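**28 January 2024 – bench tidy, cups and tabletop**

Spent the morning on the cup question, which Adeel Memon has been calling a five-minute job since October. Working from the white table because everything shows up on it, including my mistakes.

The blue plastic cup is the one I keep coming back to. It has a clear ring at the rim and a hexagonal recess inside, so whatever goes in it had better be small or six-sided. I like it. Adeel thinks it looks like something from a dentist's.
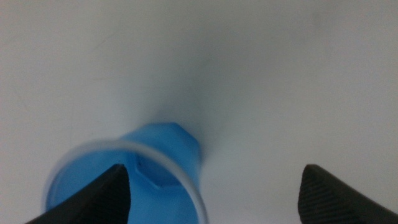 The Fillura order is still the sticking point. They list 65 mm and 70 mm across the mouth, and the Flevholm drawer insert takes one of those and sulks at the other. Guess which we have 40 of. I've written to Nishad to ask about swapping them and have been told someone will be in touch, a phrase I now hear in my sleep.

Then wiped down the table with the Ginier cleaner – 10 ml to the bucket, whatever the last person wrote on the label. It does a decent job on fingerprints and nothing at all for pencil. Adeel wants a shelf on the wall behind. I'd rather keep it bare, as any shelf in this room is full of dead batteries within a month.

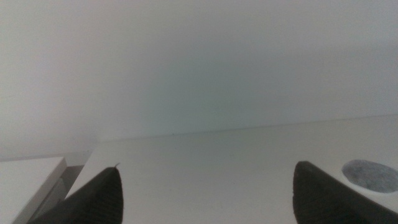
*Back edge of the table, with one dark speck. Wall still shelf-free.*

To do:

- chase Nishad again
- measure the drawer insert properly, with callipers this time
- find out who has the callipers
- tell Adeel no about the shelf – nicely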